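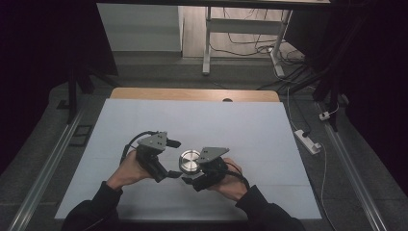
Unit 4 — Handling small cylindrical parts at the bench
Rerivard Technical Program, Assembly Fundamentals

4.1 Work surface
Parts with a polished end face are handled over a pale board laid on the tabletop. Clear the board before starting. Cables and power strips stay off it. Check panel seams with a fingertip; a raised seam will tip a short cylinder when it is slid across.

4.2 Grip
A short cylinder is held from both sides, with the two contact points on a diameter. If the contacts sit off the diameter, the part rolls toward the open side as pressure increases. Close both sides at the same rate. Contact height should be at or slightly below mid-height of the part — higher contact tends to lift one edge.

Do not touch the polished face. Fingerprints count as a defect under the Civcombe inspection sheet (handed out in Unit 2).

4.3 Transfer between hands
Bring the receiving side into contact first, then release the giving side. Keep the part low over the board during the transfer. A drop from more than 2 cm is recorded and the part goes back to inspection.

4.4 Placement
Lower until the full base is in contact, pause, then open both sides together. Opening one side first drags the part off its mark.

Exercise
Complete 7 transfers and placements on the marked board. Record the offset for each in mm. Use the Lahlou gauge, zeroed before the first reading.

Reading for next session: Wukville bench manual, section on ring and cap seating.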